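Varnine hand gripper, bench 2 - monthly check
Tadia workshop, June 2022

1. Grip pads. OK. Light wear on one edge, leave until next check.

2. Jaw screws. Two were loose. Tightened and marked with paint pen.

3. Lens. Wiped with dry cloth. No scratches.

4. Battery. 229 cycles on the log. Replace at next service.

5. Cables and table. Needs work. Black cable coiled on the tabletop and running down the side, blue striped garment, looks like a jacket, lying on the wood. Clear the cloth and clip the cable before starting.

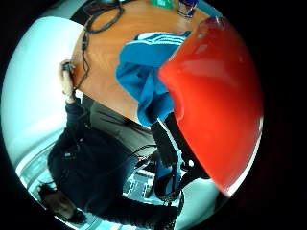 6. Test grip. 10 cycles, 8 clean. Repeat after pads are changed - last set fitted in January.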